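J'ai loué pour un mois le kit de pinces à main de chez Plarkholm. Le principe : tu ranges ta table comme un bon petit robot, et un vrai robot est censé apprendre en te regardant faire. Mon avis, en fil. Prévoyez un café.

L'offre s'appelle Drovska. Deux pinces, une par main, 200 euros le mois, assistance comprise. L'assistance, c'est Octavio Cabral, joignable jusqu'à 18 h. Il répond toujours « vous avez redémarré ? ».

L'exercice de base s'appelle « ranger la boîte ». Tu prends un flacon, tu le déposes dans le carton, tu recommences. J'ai fait des études.
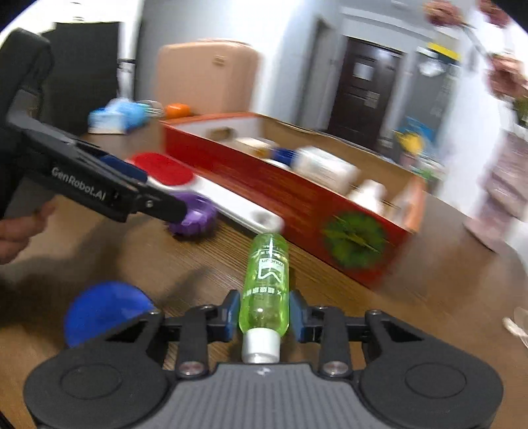

Côté prise en main, c'est bien foutu. Les patins bleus accrochent correctement, et au bout d'une heure je ne pensais plus à mes doigts. J'ai même essayé d'ouvrir le frigo avec – à éviter.

Le poids, par contre. La fiche produit dit « léger ». Mon épaule droite a demandé à voir la fiche produit.

L'appli compte les gestes validés. J'en suis à 1 484, dont 108 refusés pour « hésitation ». Je me suis fait juger par un chargeur de batterie.

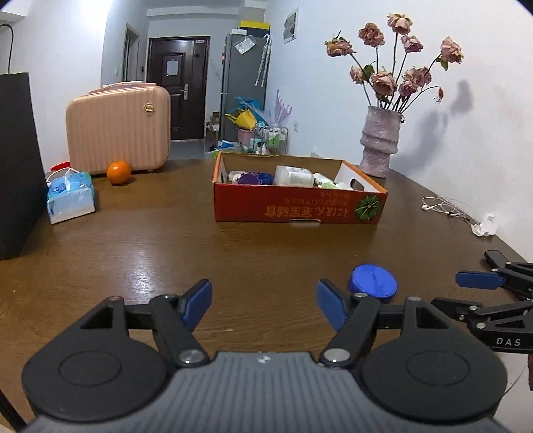
Pinces ouvertes, carton garni, orange toujours dehors.

La concurrence, Pirasgate, loue un kit moins cher mais avec une seule pince. Pour un flacon, ça passe. Pour tenir un carton d'une main et le remplir de l'autre, bon courage.

Verdict : bon matériel, notice traduite par quelqu'un de fâché avec les verbes, appli susceptible. Je garde le kit jusqu'en avril.

Et si quelqu'un de Plarkholm lit ce fil : le bip de fin de session à 23 h, on peut le couper ? Octavio dit de redémarrer.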